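The lower corridor: before we spend anything on it

Jocelyn Dhillon

At the May meeting I said I would believe in the lower corridor when I could walk down it without turning sideways. I have now walked down it without turning sideways, so I owe the clearing group a fair report. I still don't think we should sign the Riner quote, and I'll explain why.

For newer members, the lower corridor is the long run behind the main workroom, with the pipes along the ceiling and the brick down the side. For years it was where things went when no one could decide about them. The clearing took 14 evenings, which is more than we were promised, and a good deal of what came out has gone no further than the room at the end. I was told this was temporary. I was told the same about the old plan chests.

The brick is the part everyone likes. I like it too, up to a point. People have started talking about it as if it were worth building the whole scheme round, and one of the drawings pinned up by the door calls it a "heritage feature". It is a brick wall. It drinks paint and sheds dust, and anything hung on it needs a proper fixing and someone patient to drill it.

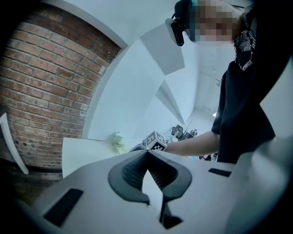 My first quarrel is with the shelving. Riner want to run it the length of the passage, floor to ceiling, and have priced it at £900 before fitting. The drawing is handsome. It also takes the width we have just spent all that time winning back, and gives us a great many more places to put things we haven't decided about. Give this group a shelf and it will be full by the following week. I include myself, and my two boxes of offcuts, in that.

The Grerkik system came up as a cheaper option. It clips together without tools, and the one sample bay we were lent leaned from the day it was put up. Its defenders say the floor is uneven. I dare say it is, but the floor is staying and the shelving would have to stand on it.

My second quarrel is with the lighting. The quote includes replacing the strip lights because they are "dated". They are dated. They also come on when you press the switch, and I could read the small print of the quote under them perfectly well.

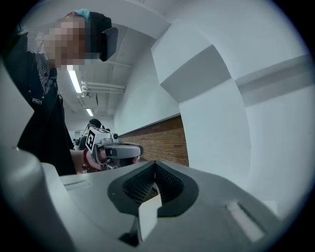
The lower corridor, with the ceiling pipes and the strip lights in question.

If there is money for lights I would put it into the workroom first, where the far tables have been gloomy for as long as I have been coming. Lévesque looked at both spaces on the same visit and said much the same, though they then quoted for both, so make of that what you like.

The third thing is the pipes. The Riner drawing boxes them in. It would look neater, and the first time one of them needs attention we would be paying to have the neatness taken off again. Leave them where we can get at them.

I don't want to be told I am against everything, so I will say what I am for. The tables in the workroom want sorting out. At present you choose between a seat with a socket and a seat with elbow room, and the cables go wherever they can reach. A cable across bare boards is fine until someone comes past with their arms full. I asked for floor covers two years ago and was shown a brochure. The Brendik ones come in at £19 a length, they lie flat, and we could have them down before the next session. Hooks under the table edges would deal with most of the rest.

I would also like one desk kept for equipment and nothing else. No coats, no mugs, and no bags "just for a minute". When a desk holds everything, finding a lead means moving everything.
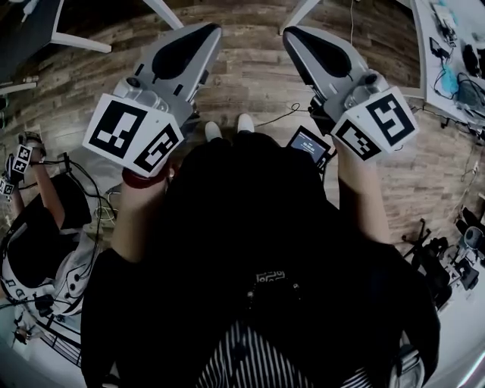
What I am asking for

Put off the Riner decision until spring. The price may go up, as their covering letter is keen to point out, but I have never known one of those letters say anything else.

Spend up to £200 now on cable covers and hooks for the workroom, out of the small repairs money.

Leave the corridor bare over the winter and see what creeps back in. If it is still clear when we next meet about it, I will read the shelving quote again with a better temper.

Comments to me in writing, please, or in the book by the kettle. I can't keep track of things said on the stairs.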